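Can a machine clear the table yet?

Thu 28 October 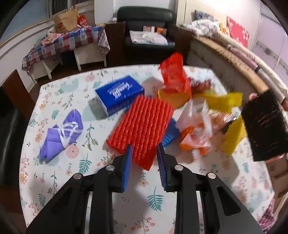 I have been asking the same question since I was old enough to be handed a dish towel, and I asked it again this month with more hope than usual: when does a machine get to do this for me? I mean the plain stuff, the clearing and sorting and putting away that fills the last hour of the day. I've read everything I could find, I've talked to people who build these things, and I've bored my whole family with it (sorry, family). And I keep coming back to the same kind of job, a big table with a nice cloth on it and a whole mixed pile of things on the cloth. Take the red knitted piece lying right in front of the gripper tips. It's thick, it has ribs running along it, and it's partly on top of something blue. A person picks it up without a thought. For two blue pads on the ends of two black arms, there are at least four decisions in there before anything moves.

So let me go through where I think we are, chore by chore, because I find this stuff thrilling and my friends have stopped asking.

Boxes first

Boxes are the good news. A stiff box with straight sides, tilted any way you like, is something a pair of fingers can deal with very well now. You find two flat faces that are across from each other, you close, you lift. If the box is too wide for the fingers you go for the short side. If it's lying with the print upside down, the machine couldn't care less, and that's one place where it has an edge on me, because I will stop and turn the thing around to read it.

Back in July I went to see a small firm called Skamier, where they pack mail orders, and they let me stand next to their packing bench for most of an afternoon. Their arm is named Urkel. Urkel only does boxes and jars, and I could have watched it until closing time. They had kept a log of its picks over the weeks before my visit, 3,437 of them, and Karlijn De Graaf, who runs the floor there, told me that for boxes it gets 96 out of 100 on the first try. The rest it mostly gets on the second. I asked what happens with the ones it doesn't get at all and she pointed at a gray bin under the bench. "Those are mine," she said.

I love that bin. I think about it all the time.

Soft things

Then you get to knitwear and it all goes sideways. A box has the same shape before and after you grab it. A sweater doesn't. Pinch it by one corner and the rest hangs down in some new form you have never seen before, and may never see again. Pinch it in the middle and you get a sort of tent. Thick knits have one thing going for them, which is that there's plenty for the pads to hold on to. A thin slippery blouse is far worse.

Picking a soft thing up is close to solved, I'd say, as long as you don't mind which part you pick up. Moving it from the pile to a basket, fine. Folding it is where the hours go. I've seen a towel folded very nicely by two arms, and I clapped, alone, in my kitchen. But it was one towel, already flat, and the arms took longer over it than I take over a full load of them. Last Sunday I timed myself folding everything in our basket while thinking about each step as if I had to explain it to a machine. It was 47 minutes! Usually I'm done before the kettle boils, or it feels that way. Try it once. You'll be amazed how much your hands know that you don't.

Laces get their own paragraph. Anything with loose loops on top is a trap for fingers that can't feel much. You aim for the side of the shoe and come away holding a lace, and now the shoe is swinging. A fabric shoe is harder again, as the sides give when you squeeze. The fix most people seem to like is to grab near the heel or the opening and stay away from the middle, and I'm told that helps a lot. My own kids haven't mastered it, so I'm not going to be snooty about a robot.

Plastic bags, the real villain

If you want to make a robot engineer sigh, bring up plastic bags. Clear ones above all. The cameras look for edges and surfaces, and a clear crinkled bag gives them a hundred tiny bright edges that shift whenever the light does, with the color of whatever is inside coming through. Is the orange thing the thing, or is the bag the thing? Where does it start? I squint at these myself sometimes.

And then there's the squeeze. A bag with air in it feels like nothing, and then all at once you've got a fistful of whatever's in the bottom. Urkel isn't allowed near them. Karlijn tried it on bagged parts for a week and went back to doing them by hand. She said the arm would close on the top of the bag, lift beautifully, and leave the parts behind when the bag tore. She was quite cheerful about it.

Shiny wrappers are the same problem but smaller and lighter, so they also slide. I had a long talk about this with a fellow from Groen, a group that works on kitchen helpers, and his view was that suction cups do better with flat packets and fingers do better with bunched-up bags, so a home machine will want both. I'd buy that. I would also like it to have a little drawer for rubber bands, but he didn't write that down.

The tablecloth question

One thing I hadn't given any thought to until this year is the cloth under everything. In a lab you often get a plain bench. In a home you get flowers. Printed leaves and blossoms in pink and teal and orange, all over, and among them the real things you're supposed to pick up. People never mistake a printed flower for something to put away (well, my nephew did, but he was one). A machine has to learn it.

Also, a cloth moves. If the pads press down a bit too far when going for something flat, they catch the cloth too, and now you're lifting the table setting. I've read several write-ups where the authors got great results on a bare surface and then had to start over once there was fabric on it. I like those write-ups best. They tell you what went wrong and in what order.

The part that has me so excited

Here's why I'm in such a good mood about all this. For years the idea was to write down rules for every object. Now a lot of the learning comes from people doing the chore with a gripper in their own hands, in normal rooms with armchairs and cardboard boxes and beds with the covers in a heap. You do the job, the machine learns from how you did it. It's slow, and you need an awful lot of it, but it means that the knit with the ribs and the bag with the orange stuff in it are part of the lesson from day one.

I got to have a go myself, with a tool called Ara that a reader kindly lent me over a long weekend. Oh, it's humbling. You think you'll be good at it, you have had hands all your life! But with only two stiff fingers you find yourself planning everything. I went in from the wrong side on nearly every sock. I pushed a mitten off the table twice. By the third evening I had worked out that it pays to bring the tips in low and let the fabric sag between them before closing, and I was so pleased that I called my sister.

So, yet?

For a shop floor with boxes and jars, yes, today, with somebody like Karlijn and her bin. For a single chore at home where you've tidied up a little for the machine in advance, nearly. For a full table at the end of a normal day, with clothes and packets and bags all on top of each other, no, and I'd be wary of anyone who gives you a date.

My own guess is that sorting comes first. Soft things to the left, hard things to the right, bags in the middle for me to deal with. I would be thrilled with that. Roughly 3 times a week I stand there at night just moving stuff from one pile to another, and if an arm did only that, slowly, while I was asleep – let it take until morning, I don't mind.

Next time I want to write about drawers, which several of you have asked for. If you've got a chore you think is impossible, send it to me, and please say what the surface is like. I've got a fitted sheet on the list already, so no need to send that one.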